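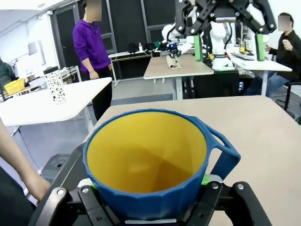

Wetville mug swap comes round again

If your cupboard is so full of mugs that the door no longer quite shuts, you'll be glad to hear that the Wetville mug swap is back, and it looks set to be a bigger and jollier affair than the one in February, when 231 cups found new homes in a single afternoon (and a good few people went home with more than they came with!).

The idea is as simple as ever. Bring along any clean cup or mug you've grown tired of, bright or plain, and choose another from the tables in the McIver Room. Saucers and small jugs are welcome too, though chipped ones are best left at home.

"I came for one blue cup and left with six," said Jeferson Aguiar, who is looking after the tables this time and has promised his family he'll only look.

Entry is 50p, with tea and cake from the Zesetti bakery on sale all afternoon. The February swap raised £1,590 towards new kitchen shelves, and anything taken this time will go into the same pot.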